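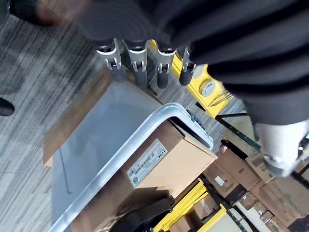 How to sort a drawer of orphaned parts

Every household has one. Ours held 18 remote controls' worth of battery doors, or so it seemed, and a key to a house we sold. Set aside an evening in January, when your standards are low.

Step 1. Tip the whole drawer onto a bed sheet. Don't sort straight from the drawer - you will just stir it.

Step 2. Pull out anything you can name in 2 seconds. Fuses, picture hooks, Allen keys. Bag these and write on the bag.

Step 3. Lay the mystery pieces in a line, biggest first, with elbow room between them.
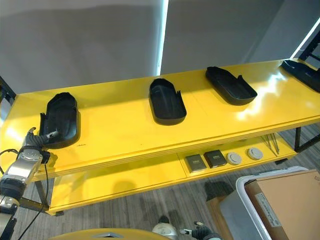 Black plastic trays in a row on a yellow table.

Step 4. Walk the house with one piece at a time. Juwita Simanjuntak, who taught me this, matched a gray knob to her Plusholm heater after nine years of turning it with pliers.
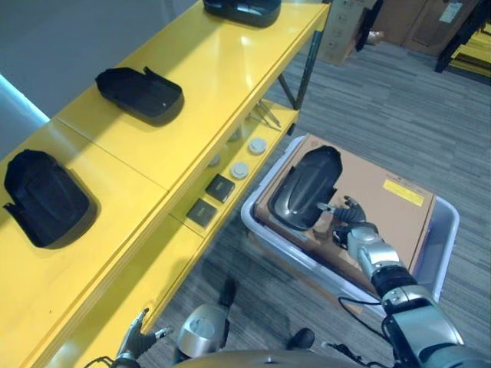

Page last changed: January, 4:10 p.m.

Step 5. Whatever is left goes in a shoebox marked with the month. If you haven't opened it in a year, out it goes. Tumelo Steyn wrote in to say he did this and needed a piece the next morning. I have no remedy for that.

Keep spare screws in a jar with a lid. My limit is 100, and I am over it.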